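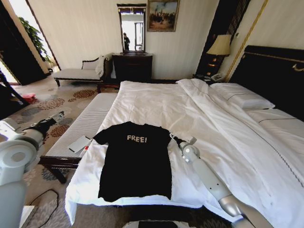 Dec 23, 2021

I have spent most of this year teaching a robot to fold T-shirts, and I would like it on record that my own are in a heap on a chair.

The method, for the few of you who asked (hi, Mom), goes like this. A person drives the arms through a fold. We save the joint positions and the camera views, and a network learns to guess the next short stretch of motion from the last few views. Our first version, back in May, guessed one step at a time. It would reach for a sleeve, change its mind, reach again, and go on like that until someone took pity on it. Rekha Subramaniam called it the dithering problem and wanted to put that in the paper. We voted her down, which I now regret.

What fixed most of it was having the policy commit to a longer chunk of motion before it was allowed to look again. We tried chunks of 3, 4 and 10 steps. Ten won, by a margin that made my cleverer idea (six weeks of work, rest in peace) look a bit silly.
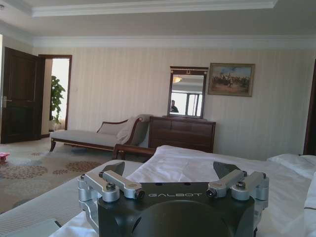

The other thing that mattered was the wrist views. With only the head camera, the policy was fine at finding the shirt and terrible at knowing how far the fingers were from the cloth. Add the wrists and the grasps got a lot better. Take the head view away instead and it lost track of which end was the collar. So we keep all of them, and Rizwan Lashari complains about disk space.

All this came from up to 2,000 demonstrations, a good share of them driven by Humaira Ghauri, who folds more neatly by remote control than I do by hand. 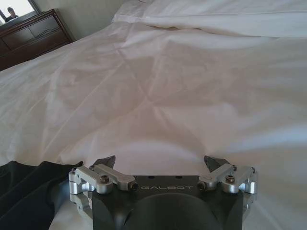 Dark cloth on white bedding is the easy case, I should admit. White on white is still a mess, and long sleeves are worse. Rekha thinks we need more data and I think we need a better loss, so we'll probably do both and argue about which one helped. The write-up goes out once I've redone the plots – the axis labels on two of them are swapped, and Rizwan has been very nice about it.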